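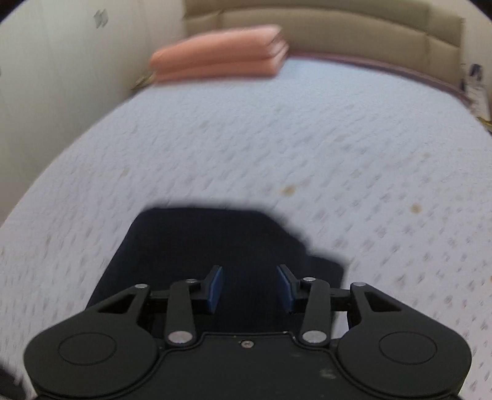
Hello all. The county has answered my letter about the bulk collection in Drallton, and I said I would pass on what they told me. Mattresses are the main change. From January they will no longer be taken with the rest of the furniture, and each one has to be booked by phone under its own number. I asked specifically about ones like this, with a pale patterned cover and yellowish-brown stains on it, and the answer was that stains make no difference to the pickup. They do make a difference if you want to give the mattress away. The Griren store won't accept any mattress with marks on the fabric, however small, and they check at the door.

The fee is 23 dollars per mattress. A box spring counts as a second item, so a full set is 46. You pay when you book, by card only. If you cancel at least two working days ahead they refund it.

On 23 July 2020 Tadhg Conneely wrote:

> Does anyone know what is happening with bulk pickup? I called the old
> number and got a recording saying the service was under review. We are
> clearing my aunt's house on Komoto Street and have three beds, a sofa
> and a lot of carpet to get rid of. The landlord wants it empty by the
> end of next month.
>
> Also, is it true that the transfer station has stopped taking carpet?
> Pádraig told me it had, but he wasn't sure if that was only for
> contractors.
>
> Tadhg

Tadhg, for your three beds I would book now. The old rules still apply until the change, so they can go out with the sofa on one booking and there is no charge. The recording is out of date. Press 4 and wait, and you get a person. I was on hold for 13 minutes.

Carpet is still accepted at the transfer station from residents. It has to be cut into strips no wider than four feet, rolled and tied with string. They won't take it with tape on it. Padding goes in a separate pile. Contractors have to go to the Ní Mhurchú yard out past the rail bridge, and they pay by weight there.

A few other things from the letter:

Items go out after 6 p.m. the evening before, on the grass strip and off the sidewalk. If it is going to rain, cover mattresses with a plastic sheet – the crew can refuse one that is soaked through.

Sofas with a fold-out bed are charged as a sofa. I asked twice.

Apartment buildings with a shared dumpster are not in the scheme at all. The manager has to arrange it.

I have a paper copy of the letter if anyone wants to read the whole thing. It is four pages and most of it is about paint.

Pádraig Lynch has a pickup and said he could do one run to the transfer station next week if somebody helps him load. Write to him directly, please, and not to the list.

Maura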